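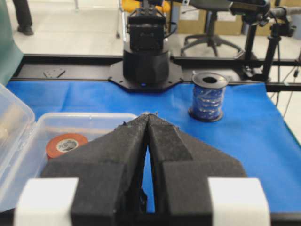 Where should ribbon, tape and other wrapping supplies be kept between one season and the next? In clear lidded boxes, sorted by use, on a shelf that can be reached without a ladder.

Opinion > Household and Workplace > Storage

The Case for the Clear Box

By Hauwa Nwosu

Each April, the Curkance Community Centre reviews the contents of its craft and wrapping cupboard. The exercise takes most of a morning. It has persuaded me that the opaque container, however handsome, has no place in a shared room, and that the centre should complete its move to transparent boxes before the next gift-wrapping season.

The argument against is familiar. My colleague Babatunde Onuoha has put it to the management more than once: clear plastic looks cheap, it shows every scratch, and a row of it on an open shelf presents the public with a view of our clutter. He favours the grey lidded tubs the centre bought when it moved to Nnaji Street. They stack neatly and they match the walls. I do not dispute either point.

What I dispute is the assumption that a cupboard exists to be looked at. Ours is opened by people who attend once a fortnight and cannot be expected to remember which tub holds the tape. They lift lids and move things from one tub to another, and in time they buy a second roll of something already owned. At the last review we found 20 rolls of adhesive tape distributed among tubs labelled for paint, paper and candles. The labels had been accurate when they were written.

A roll of orange tape in a clear box needs no label. It can be recognised by colour from the doorway, and a person returning it can see that it belongs with its neighbours. The same is true of ribbon, with one qualification. A full spool, still in its wrapper, is best stood upright on its end. Laid on its side it will roll, and if the wrapper has been removed it will also unwind. Part-used spools should be secured with a pin or a short piece of paper tape and boxed by width.

I would also defend the hinged lid, a feature on which Nusrat Gamage and I have disagreed in these pages. She regards a loose lid as more practical on a narrow shelf, where a hinged one requires clearance behind or above. On a work table, however, the loose lid is set down, covered with offcuts and lost. The centre currently owns three boxes without lids and one lid without a box. A hinged lid takes up a little more room when open and remains with the box to which it belongs.

The work surface deserves the same attention as the shelf. A cloth over the table protects the finish, keeps small items from skidding and can be shaken out at the end of a session. A plain colour is preferable to a pattern. Scissors and pins disappear against a floral print, as anyone who has searched for them will confirm. The cloth need not be ironed.

Cost is the remaining objection. The Claltness branch replaced all its tubs for 300 dollars, and I am informed by Chinyere Ogunleye, who manages the supplies account there, that spending on tape and ribbon has since fallen. Our own requirement is smaller. The quotation now before the centre is for 242 dollars, delivery included, and the grey tubs could be passed to the garden group, which stores nothing that needs to be seen.

I would ask that the quotation be approved at the next meeting and that the changeover be made in one day, with every tub emptied onto the table before anything is put back.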